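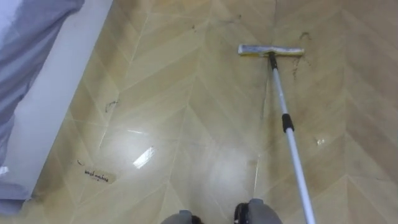 Prasville Tenants' Association
Minutes of the September meeting, held in the ground floor meeting room, 7.30 pm

Present: 9 members, and one representative of Niazi Home Services. The chair opened the meeting.

1. Minutes of the last meeting
Agreed, with one correction. The bicycle store is to be repainted in grey, and the minutes had said green.

2. Household robots: should we join the Gerance scheme?
The secretary had circulated the Gerance leaflet. The scheme would lend the building one robot for 3 months, to be shared between flats that sign up. Of the 34 flats, most had not replied.

The Niazi representative was asked what the robots can do at present. She said floors and laundry were what people asked for first. Moving a flat mop over an open floor was within reach. Knowing where the dirt was, and going back for what the pad had pushed along, was much less certain. She would not promise a clean floor without somebody checking it.

A member from the second floor said a mop pad that is already dirty only drags the mess further over the planks, and a person sees that and rinses it. Could the robot tell? The representative said not dependably. Shiny floors were also a difficulty, as glare from a window can look like a spill and a real drop can be missed.

Bedding was raised. Sheets hanging down over the side of a bed have to be lifted or kept clear before the floor beside it is done. The representative said soft things were still slow work and she would advise stripping or making the bed first.

One member asked what would be left for the robot after all that. Another, who has had two hip operations, said she would put up with a good deal of tidying beforehand if she did not have to push a mop.

Small items on the floor were discussed – labels, receipts, hair grips. It was felt that anything with writing on it should be picked up and kept, and the representative agreed to ask whether this could be set.

Cost: a deposit of £100 per flat taking part, returnable. Two members thought this too high.

Decision: not to join this year. To be looked at again in spring, if Gerance will first show a full clean of one flat with members present. Carried, with one against.

Action: secretary to write to Gerance.

3. Stair cleaning
The contract with Stallari runs to the end of the year. Complaints about the top landing continue. Chair to speak to them.

4. Any other business
The side gate is sticking again. Reported to the landlord.

The meeting closed at 8.50 pm.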